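4.2 What the reject bin can tell us

Before turning to the settings themselves, we should like to spend a little time on the reject bin, which has had rather less attention in the literature than it deserves. Most published work on seal inspection judges a system by test packs that somebody has spoiled on purpose, with a hair or a crumb laid neatly across the seal. Such packs are useful for setting up, and we used them ourselves, but they are a good deal tidier than anything we met at the Tistside plant, where packs come off the line a little skewed, a little creased and quite often touching their neighbours.

All three lines at Tistside carry an Erard seal scanner, followed by a Goda checkweigher and a single air-jet reject. During November we asked the shift teams to keep every pack that the scanner had sent to the bin, with the lane number written on the bag, and these were opened and checked by hand the following morning. The crimped end seal was our main concern, as the serrations make bright and dark bands that a camera can easily mistake for a fold (Figure 3).
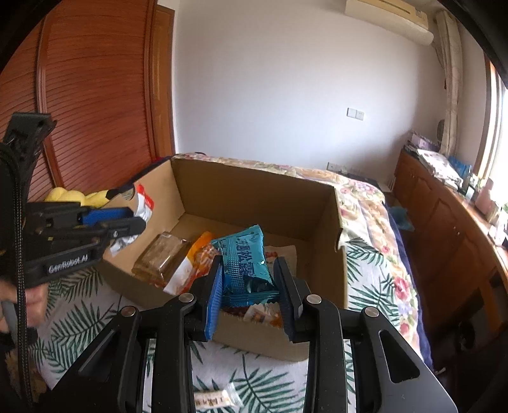 Figure 3. Foil snack packet with crimped, serrated end seals.

In total 1551 packs were kept. By hand check, 1376 of them had a real fault in at least one seal, and the remainder were sound. We were pleasantly surprised by the proportion, having been warned to expect far worse, although it says nothing at all about faulty packs that the scanner let through (these are dealt with in Section 4.4). Of the sound packs, 77 came from the first few minutes after a film change, when the new reel had been spliced in and the print was still creeping against the cutter. The others were spread fairly evenly over the shifts, and we could find no pattern by lane or by flavour.

The film change rejects are worth dwelling on, as they are the ones the teams grumble about. The scanner learns the look of a good seal from the packs just before it, and a new reel, even one of the same design, can be a shade lighter or darker. Our first thought was simply to have the scanner start learning afresh at each splice, using the signal already sent to the Huttunen line controller.

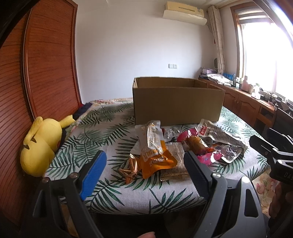

Steinar Laxdal was doubtful about this when we put it to the teams, and pointed out that the jaws are often at their worst just after a stop, so a scanner that learnt from those first packs might very well learn that a weak seal was a good one. It was a fair objection and we changed the plan. The scanner now holds its old reference after a splice and widens only the brightness limits, leaving the limits on seal width and straightness where they were. The brightness limits then close again in small steps as sound packs go by.

We also moved the lamp. In its original place it shone straight down on the seal and the foil threw back a glare that came and went with the slightest tilt of the pack. A lower, slanting light made the bands steadier, at the price of a longer guard and a certain amount of extra wiping down at the end of each shift. 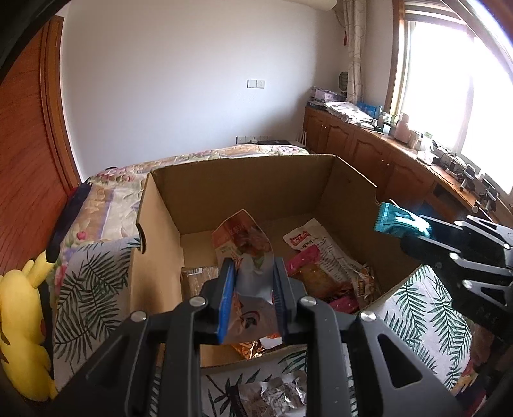 The wiping was raised more than once in the written replies, and one of them asked, quite sensibly, whether a dusty lamp cover would slowly undo the benefit of moving it. We had not measured this at the time. A check of the cover has been added to the start-up sheet, and the scanner's own brightness reading is now logged with each reject, so that a slow drift can be told apart from the sudden change at a splice. The readings gathered so far cover too short a stretch for us to say how often the cover needs cleaning, and we leave the interval as the teams have set it.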